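Elsa Wallin
Thread: the Saturday the left arm would not let go

1/ Our dish cell at Bivoscombe had a fault this weekend and I have been asked to write it up "in an accessible way." Fine. Accessible it is. 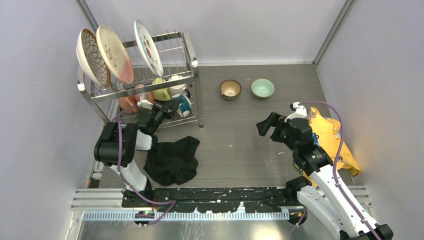

Photo: Rima Nseir / Bivoscombe

2/ The job, for anyone new: two arms, one wire rack, take the cups off the lower tier, leave the plates alone. A toddler can do it. A toddler also costs less to insure.

3/ The fault: left gripper closes on a mug, lifts it a little, and then ignores the open command. Log says "open OK." Gripper says no. Mug stays where it is, half out of the rack, like a guest who has said goodbye twice.

4/ Six times on Saturday. Rima was there for the first four and I was called in for the rest, which is how I learned my phone is not on silent on weekends.

5/ First theory was the mug. Everybody blames the mug. We swapped mugs. Same thing.

6/ Second theory was me, because I updated the gripper driver from Bitinside on Friday night and then went home feeling productive. Rolled it back. Same thing. I would like that noted somewhere official.

7/ The part I didn't enjoy: with the gripper stuck closed, the arm timed out and started its return-to-home move anyway. Still holding the mug. Through the rack. The rack slid, one plate went over, and Rima hit the stop.

8/ So that's the safety item. The home move checked the joints, checked the other arm, and never once asked whether the hand was full. It had been like that since October. I know who wrote it. She is typing this.

9/ Cause of the sticking: the purple cable on the left arm. There was a bad crimp inside the connector at the wrist, and it lost contact only when the arm reached low and forward. That is to say, only when it was doing its job.

10/ "Open OK" meant the command had been sent. It did not mean anything had opened. Roughly 9 percent of my career has been finding out what OK means.

11/ What we changed: new cable, more slack at the wrist. The log now waits for the finger position before it says anything cheerful. Home move is blocked if the fingers report closed. A timeout now stops both arms and makes an ugly noise.

12/ Rima picked the noise. It is very ugly. The people at Deschamps next door have sent a message about it.

13/ Damage: one plate, chipped. Manemmont, who lent us the dishes, were nice about it and asked for a photo of the chip. I sent two.

14/ If you run a similar cell, go look at what your home move does with something in the hand. Use a mug you don't like.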